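**Prillach lab collects two-hand examples for Plamalier** (June 2021)

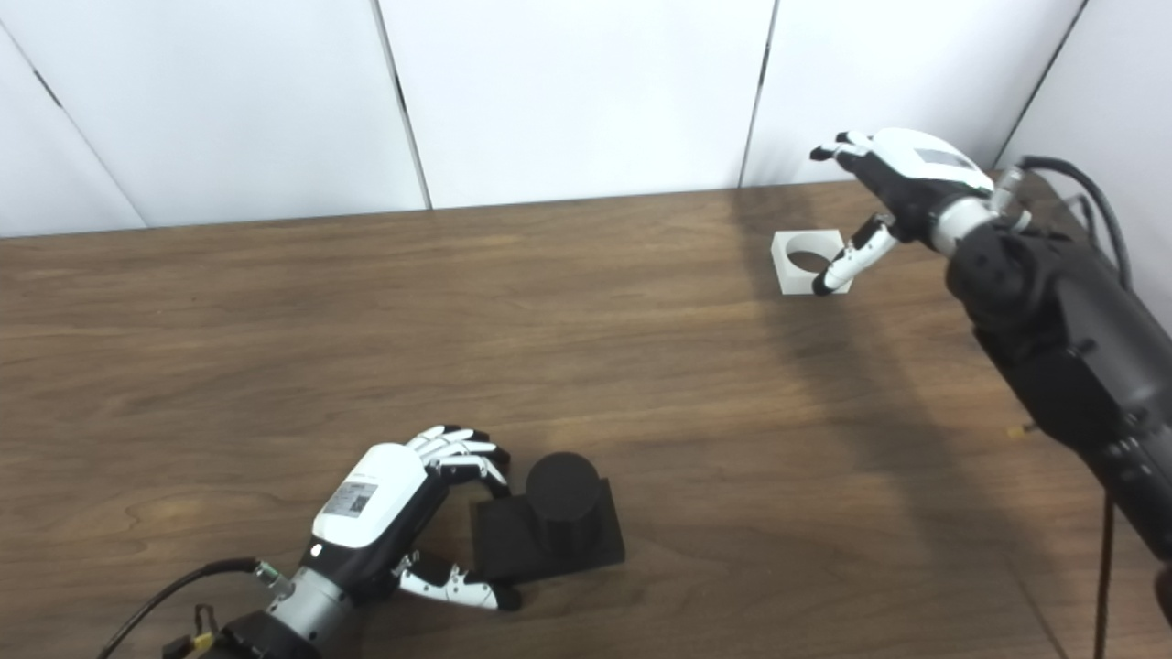 The Mocanu workshop in Prillach has started to record examples for Plamalier, its learning system for robots with two hands. The first task is small: a part with an upright cylinder must be brought together with a block that has a round hole in the top. An operator guides both arms, and the movements of all fingers are saved together with the camera view.

In the first week the team kept 54 recordings and deleted 31, mostly for the reason that the operator had stopped in the middle to think. Such pauses, the team says, are learned by the system as well. Each operator now practices for 5 minutes before the recording begins.

The goal is 80 good recordings for this task. In July the same work will begin at the second site in Flastmont, with other operators and a different table. Results will be shared with both sites after that.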